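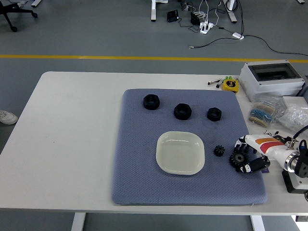 **Figure 6.1** Nuts, a gear and a shallow dish on a quilted mat, with tools and bagged components on the table behind.

# Chapter 6. Small Parts and Where to Put Them

Every assembly job begins with a short period in which almost nothing is assembled. The worker opens bags, looks for the correct nut, moves a tool away and puts a tray closer. In many workshops this period is not written in the plan, and it is not counted in the price. In this chapter we study it as a part of the work.

Students often come to this subject with the idea that a good bench is an empty bench. I had the same idea when I started at the Frimpong workshop in Clilville. My first supervisor, Kristine Salazar, let me clean the bench completely, and then she asked me to fit a gear to a shaft. I walked to the cabinet six times. After this she gave me a mat and a dish, and she told me to bring only what the drawing asked for.

## 6.1 The work surface and the mat

A hard table is good for measuring and for drawing lines. It is less good for small parts. A nut that falls on its corner on a hard surface can roll a long way, and a gear can get a mark on a tooth. For this reason we put a soft layer between the parts and the table.

The mat in Figure 6.1 is padded and has a fine diamond pattern in blue-gray. Both things are useful. The padding makes the fall of a part softer, and the color is far enough from black that a black nut is easy to find. If your parts are mostly bright steel, choose a darker mat. If you work with brass and steel together, try the mat under your own lamp before you buy several of the same kind.

The mat also has a second function, and new workers need some time to accept it. It marks the area of the present job. What lies on the mat belongs to the step you are doing now. What lies on the table outside the mat belongs to a different step, or it is a tool that is waiting. When you follow this rule, you can leave the bench for lunch and continue later without reading the whole job sheet again.

Choose the size of the mat by the job, and leave free table on at least one side. A mat that covers the full table does not separate anything.

## 6.2 Laying out nuts

Nuts of different sizes should be laid in a row in order of size. In Figure 6.1 the largest of the three black nuts is on the left and the smallest is on the right. The row is loose, and this is enough. A perfect line takes time and gives nothing back.

The direction of the row is a matter of custom. At Frimpong we went from large to small, left to right. At Erdale, where I worked later, it was the opposite, and in my first week there I took the wrong nut more often than I like to remember. Please agree on one direction in your team and write it on the job sheet.

Lay each nut flat, with the hole facing up. In this position you can look at the thread before you use the nut. Look for three faults:

- a thread that is filled with paint or coating
- a first turn that is bent or broken
- small chips of metal left inside the hole

A dark finish can hide the third fault. Turn the nut toward the light and look through the hole from the side. Do not clean it by blowing, because the chips then go to your face or to the other parts.

## 6.3 Laying out gears

Gears need more space than nuts. Two gears that touch on the mat can catch each other's teeth, and when you lift one the other comes with it for a moment and then falls. Leave a gap of one finger between them. It is also good to keep the gears on one side and the nuts on another, so that the hand learns two places and not one mixed place.

A small spur gear should lie flat. Standing on its teeth it is a wheel, and it will behave like one. Take a larger gear by its outer edge with dry fingers, or by the hub if the hub is high enough. Do not drop it from above the mat, even if the mat is soft — lower it until it touches, and then open the hand.

## 6.4 The dish

A dish is for parts that are finished with, or for parts that will be needed together. It should not be used for both at the same time. Decide before the job starts, and if two uses are necessary, take two dishes.

For most bench work a shallow dish is better than a deep one. The raised rim keeps the parts inside, but the fingers can still reach them from a low angle. An off-white color shows dark parts clearly. A glossy surface is easy to wipe, although it may reflect the lamp into your eyes. If this happens, move the lamp first and the dish second.

Put the dish near the center of the mat, where both hands can reach it. A dish at the far edge is soon pushed by a sleeve.

## 6.5 What waits outside the mat

Behind the mat in Figure 6.1 there is a gray enclosure with a dark window in its lid, and near it are resistors on paper tape in clear bags. These belong to electrical work. They can share the table with mechanical parts, but they should stay in their bags until their step comes. A resistor that has left its tape has also left its order, and sorting it again is slow work.

The tape measure and the marker are kept together in one group. This is a small habit with a good effect. A tool that always lies with its neighbors is missed quickly when it is absent.

In the Fastska kit, which we use for the exercises of this book, the bags are numbered. Bag 321 holds the gears and bag 509 holds the nuts. Open them over the mat, and keep the empty bags until the job is checked.

## Words used in this chapter

**Spur gear:** a gear with straight teeth, parallel to its axis.

**Enclosure:** a closed box that protects electrical parts.

**Job area:** the part of the bench that belongs to the present step. In this book it is always the mat.

## Before you continue

Prepare a bench with a mat, a dish and the contents of bags 321 and 509. Draw your layout on paper, then ask a colleague to find the smallest nut without your help. Change the layout if the colleague hesitates, and draw it again. You will need this drawing in Section 6.6, where we begin to fit the first gear.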